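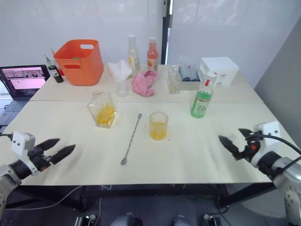
Bench 2, drinks task, both arms at the front of the table. Glass, spoon and decanter in the near zone.

Forum: Cell Practice > Rules and Risk Assessment
Thread: Liquids and open glass on a two-arm bench

stotley_cells
Posted Tue 18 February
I am rewriting our bench rules and want opinions on section 4, liquids. The current draft says:
4.1 Open vessels stay on the front table, clear of the seam.
4.2 Bottles not in use are capped and kept to the back or sides.
4.3 Any liquid on the surface is wiped before the next run.
4.4 Cables from the wrist must not cross the area where open vessels stand.
The speed cap with glass present is 100 mm/s at the fingers. Is that too cautious?

gantry_moth
100 is fine for pouring and painfully slow for everything else. We use 178 with an empty gripper and drop to 100 once it holds glass. Write it as two states and the operators will follow it.

stotley_cells
Two states is workable. I would need the controller to switch on grip width, and a bar spoon and a decanter are a long way apart on that measure.

pelmet
4.3 is the one I would change. There are droplets beside the short glass in your picture. Under your wording that is a stop before the next run. Under ours (Vetcombe site rules) it is a stop at once if liquid is within a hand's width of a gripper path. Drops spread when a spoon is dragged through them.

gantry_moth
Disagree. Stop at once for a few drops and you will lose half the shift. Set a size limit.

pelmet
A size limit needs someone to judge size. A distance can be marked on the table.

lorkon_user
Two points on layout. The seam: if the tables are only pushed together, clamp them, and check the height across the joint at the start of each shift. Ours had crept by the end of a week. Also, cloths and tissues should have a fixed place in the rules. A loose cloth in the middle of the rear table is within reach of a bad plan on most arms.

stotley_cells
Clamping goes in as 4.5. The cloth is one of the task items, so it stays, but I can give it a marked area.

lorkon_user
Fine, as long as the wiping cloth is a separate one.

pelmet
Also say who wipes, and with the arms in what state. Ours says arms parked and drives off, no exceptions for a pause.

gantry_moth
Agreed on that one.

stotley_cells
Draft 2 will have the two speeds, the clamp check, and drives off for wiping. I have left 4.3 open until I have tried the marked distance on bench 2.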